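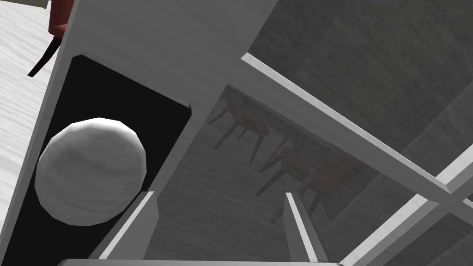 Household tidying (robotics)

Household tidying, in robotics, is the job of picking things up in a home and putting them where someone thinks they belong. Children are expected to manage it by age 5. Machines are still working on it.

Background

Factory arms have welded and stacked for decades, helped by the fact that a car door arrives in the same spot every time. Homes offer no such courtesy. Chairs wander, cabinet doors are left half open, and glass confuses depth sensors in much the way it confuses birds. For this reason most tidying systems are first trained in simulated rooms, where a dropped vase costs nothing and the dog is optional.

Typical tasks

The usual test involves a small object, such as a ball, and a piece of storage, such as a cabinet or a shelf. The machine must find the object, reach it without hitting the furniture, close its fingers, and let go somewhere sensible. The last step is often the one left out of promotional videos.

Cube shelving is a popular target. Its openings are regular, but the dividers are thin and a gripper that comes in at a slant will bump them. Katherine Ccori and Segundo Ospina, who ran the Omunside trials, reported 81 successful placements in 300 simulated attempts. The press release called this "home ready." Ospina later asked for the phrase to be removed.

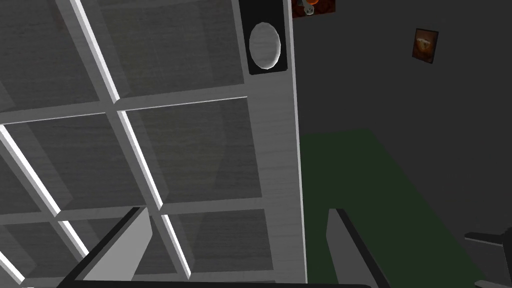
Can a robot put things away on a shelf by itself yet?

Under good conditions it can, if the object is easy to grip and the shelf is one it has practiced on. In an unfamiliar room it still needs help often enough that most people would find it quicker to do the job themselves.

Commercial products

Urero announced a tidying arm in June and demonstrated it on 2 objects, both beanbags. A review by Selma Georgiev, dated 8/28/21, praised its patience and noted that it had shelved her lunch. The company has since described the arm as a research platform.

See also: Robot vacuum; Laundry folding; Dishwasher loading, disputes over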